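Inside the Konau planner: an interview with its lead engineer
10/23/24

Konau is the motion and perception stack that Avudura ships with its tabletop arms. The current release replaced most of the planner and added a separate module, Taster, that decides whether a surface reading can be trusted before the arm commits to a contact move. We spoke with the engineer who leads the work.

The old planner treated the work surface as a plane fitted once at startup. "That was fine until a mount sagged or a customer swapped a countertop," the engineer said. "You had a plane that was 2 mm off at one end, and the arm would follow it with complete confidence." The new version refits continuously from the wrist camera and the joint encoders, and keeps a covariance for the fit. When the uncertainty grows past a limit, the approach speed drops. The planner stops the move only if slowing down fails to bring the estimate back.

Patterned stone was the case that forced the change. Feature trackers like veining because it gives them plenty of corners to hold on to. Segmentation models have more trouble with it. "A pale vein and a thin pale object look very similar at low resolution," the engineer said. "The old network would propose a grasp on a vein. The fingers would close on the slab, the force threshold would trip, and the log would say the object was lost."

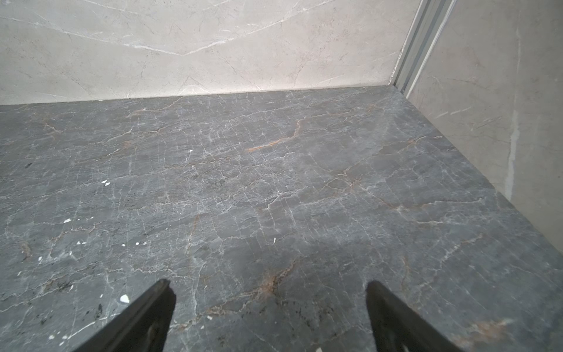

Taster was written to catch those proposals before they reach the controller. It takes a candidate region, asks for a second view from a shifted wrist pose, and compares how the region moves against how the fitted surface moves. A mark in the stone moves exactly with the plane. Anything with height does not. The check adds one short motion to each uncertain grasp and none to the rest.

"It is parallax. There is nothing clever in it," the engineer said. "The work was in choosing the second pose so that it costs little and still gives enough baseline. Our first version picked poses the arm could reach but could not leave without unwinding a joint."

Small debris is still a weak point. A chip that stands well under a millimeter above the surface falls inside the noise of the plane fit, and Taster will often call it part of the pattern. The team has left that alone for grasping, where the error is harmless, but wiping tasks need the opposite bias. Those now run with their own threshold, set in the task file.

The fingers also get in the way. They occupy the near part of every wrist image, and their shape changes with the gripper opening. Konau renders a mask from the gripper model and the reported opening, then dilates it by 5 pixels. The engineer would like a smaller margin. "The encoder reading and the image are not stamped by the same clock. Until August we were assuming they were. When the gripper moved quickly, the mask lagged and the tracker locked on to a fingertip."

The fix was a tool called Ndung'u, which began as a log viewer and now estimates the clock offset from recorded motion. It replays a session, shifts the encoder stream against the video, and reports the offset with the lowest residual. On a normal log it finishes in around 12 seconds. It also writes the value back to the calibration file, a feature some users have asked to turn off. A read-only flag is in the next build.

Asked about learned policies, the engineer was cautious. Konau accepts them as a source of proposed motions, and each proposal goes through the same surface and collision checks as a scripted one. "We do not care where a trajectory came from. We care whether it arrives on time and whether it stays inside limits. If a policy misses two cycles in a row, the arm holds position and the event is logged."

The next item on the list is reflections. Polished slabs return highlights that move with the camera, and under Taster's test a highlight behaves like a raised object. A third view would resolve most cases at the price of another motion. The team is testing exposure changes first, as they leave the arm where it is.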